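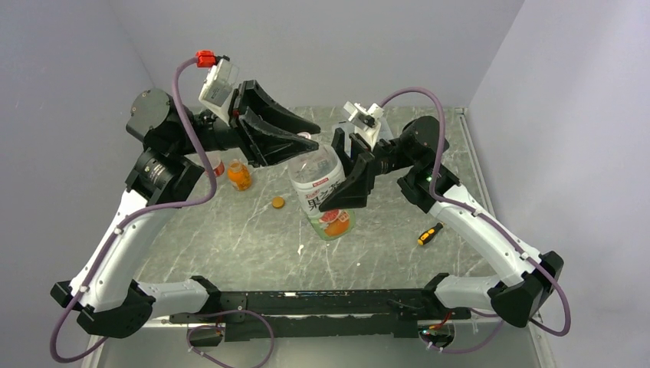

4 Filling and closing bottles on the Mestetow work surface

4.1 Before you start

This section covers clear plastic bottles with a narrow neck, filled by hand on the Mestetow stone-pattern top. For glass bottles and for wide-neck jars, see section 5.

You will need:
- the bottle and its matching cap
- a Grevano funnel, small size
- a measuring jug marked in millilitres
- two lint-free cloths
- a blank label and a waterproof pen

Fit the side and back panels before any liquid is brought to the work surface. The panels stop splashes from reaching the wall and keep bottles from being pushed over the edge.

CAUTION: The veined pattern on the top hides small spills of clear liquid. Wipe the whole area with a dry cloth between bottles, even if no spill can be seen.

4.2 Preparing the bottle

1. Remove the cap and put it upside down on a clean cloth.

2. Check the neck for cracks, burrs and old residue. Reject any bottle with a damaged thread.

3. Squeeze the body gently and let go. The wall should return to its shape. A bottle that stays dented can be used for rinsing water only.

4. Rinse twice with cold water. Shake out, then leave to drain for 15 minutes with the neck down.

5. Stand the bottle near the middle of the top, clear of all panels.

Note: Do not dry the inside with a cloth or paper. Fibres will collect in the neck and stop the cap from seating.

4.3 Filling

1. Place the funnel in the neck. It should stand without being held. If it leans, change to the next size down.

2. Measure 100 ml into the jug and pour slowly down the side of the funnel.

3. Wait until the funnel is empty before pouring again. Liquid standing in the funnel means that air is trapped below it. Lift the funnel by 2 mm to let the air out.

4. Stop filling at the shoulder. Never fill into the neck.

5. Lift the funnel straight up and move it to the jug.

6. Wipe the thread and the outside of the neck with the second cloth.

CAUTION: Do not fill with any liquid that is over 64 °C. Thin plastic softens and the bottle may collapse when it is gripped.

4.4 Closing

1. Hold the body below the shoulder with one hand. Use light pressure; a firm grip will raise the level and push liquid out of the neck.

2. Set the cap level on the thread and turn it anticlockwise until a slight drop is felt. This is the start of the thread.

3. Turn clockwise until the cap stops, then tighten by a further eighth of a turn.

4. Tip the bottle on its side over the jug and check for drips.

If the cap leaks, remove it, wipe both threads and repeat from step 2. If it leaks a second time, replace the cap. Bolier caps have a finer thread and must not be used on these bottles, although they will appear to fit.

4.5 Labelling and storage

Write the contents and the filling date on the label before sticking it on. Dry the side of the bottle first. Place the label on the flattest part of the body and press outwards from the centre. If an old label is still in place, remove it or cover it completely.

Store upright, out of direct sunlight. Do not stack. Bottles kept in the Eynon rack must go in with the label facing forward.

4.6 Cleaning the work surface

Use warm water and a mild washing-up liquid. Rinse and dry. Scouring pads, bleach and wax polish will dull the finish and are not covered by the warranty. Clean the panels in the same way, from the top down, and leave the joint with the work surface dry.

Section 4 last revised October 28, 2020. Checked by Eluned Nicholas.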